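Search this site Enter keywords Go

Getting the Slope Right: A Conversation on Terrazzo Repair

September
By Sheldon Gill

Wanting Jiang has spent most of her working life on her knees. She restores poured floors for Memon, a contractor that takes on lobbies, stairwells and school corridors, and she speaks about them in terms of binder, aggregate and grind depth. We met at the firm's yard on a Sunday, when the mixers were off.

I asked her first why old terrazzo fails. "Mostly it doesn't," she said. "The slab under it fails and the topping follows. You get a crack that runs straight through chips and matrix together. If the crack goes around the chips, you have a different problem, and that one is the mix."

A crack through the chips points to movement in the substrate. Jiang will not fill one until it has been monitored for a full heating season. Her crew glues a gauge across the line and reads it every month. If the reading is still changing in spring, the repair waits and the structural engineer is called.

The job she is finishing now is a clinic in Tivside, with 481 square feet of cement terrazzo in the entrance hall and a further strip along the pharmacy counter. The floor had been covered with vinyl tile for decades. Removing the tile took two days. Removing the adhesive took nine.

"Black mastic is the slow part," Jiang said. "It gets tested before anyone touches it. Then you soften it, scrape it and rinse it, and you keep doing that. People want to go straight to the grinder. The disks load up, you smear it, and now it is in the pores."

Color matching takes up most of the remaining schedule. The original drawings at Tivside gave a chip ratio but no quarry, and the quarry would probably have been no help. Jiang makes sample plates, each the size of a saucer, and lets them cure for seven days before grinding. She made 64 of them for the clinic. Six were close enough to show the owner.

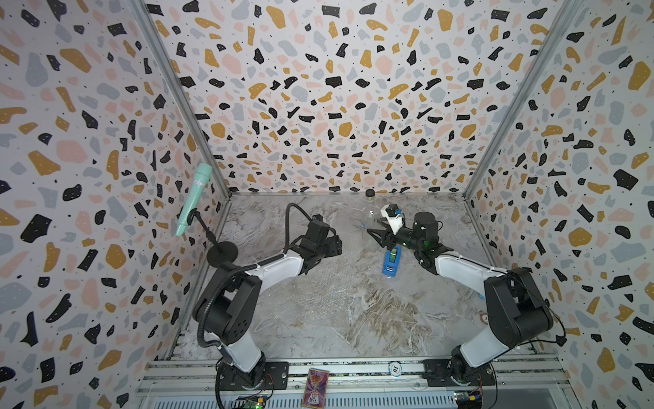 She judges the plates on the floor itself, in the morning and again after dark with the ceiling lights on. A cement matrix looks paler when dry, and a sealed plate will not match an unsealed floor, so every sample gets the same finish as the patch it stands for.

The binder is white portland cement with mineral pigment, weighed to the gram. Jiang does not accept pigment measured by volume. "A scoop is a scoop when you're hungry," she said. "On a patch, two percent shows." The chips go in by sieve size, larger ones first, and a last handful is scattered over the wet surface and rolled in by hand.

I asked about epoxy, which now accounts for most new work. She uses it and has no quarrel with it. It goes down thin, it cures fast, and it holds stronger colors. Her objection is to epoxy patches in cement floors. The two wear at different rates, and after a few years of foot traffic the patch stands slightly high and catches the light along its rim.

Zeyu Jia, who runs the grinders at Memon, joined us for the part about grit. The sequence at Tivside began with a coarse metal-bond disk, went to a medium, and then stopped for grouting. Pinholes are filled with the same pigmented cement, left to cure, and ground again at finer grits. "Stop early," Jia said. "A hallway that shines like a bowling ball is a hallway somebody falls in."

Divider strips are a separate trade argument. The clinic has zinc strips, several of them bent upward where the vinyl crew had pried at them. Jiang replaced the bent lengths and left the scratched ones. New zinc is brighter for a year or two and then cannot be told from the old.

Her advice on upkeep is short. Use a neutral cleaner and clean water, and change the water often. Vinegar etches the marble chips and the cement alike. Wax builds up yellow at the edges of the room, where no shoe removes it.

The counter strip at Tivside still needs its final grind and a penetrating sealer. After that the crew moves to a stairwell with precast treads, which Jiang expects to be worse.

Comments (3)

Rongrong Lü
What do you use for the gauge? We had plaster tell-tales on ours and the cleaners knocked them off twice.

Ruoxi Gu
Agree on vinegar. Our building manager used it on the lobby for years and the chips have gone dull right up to the mailboxes.

R. Lü
Also, is seven days enough for the samples in a cold shop? We wait longer in winter — the color keeps shifting.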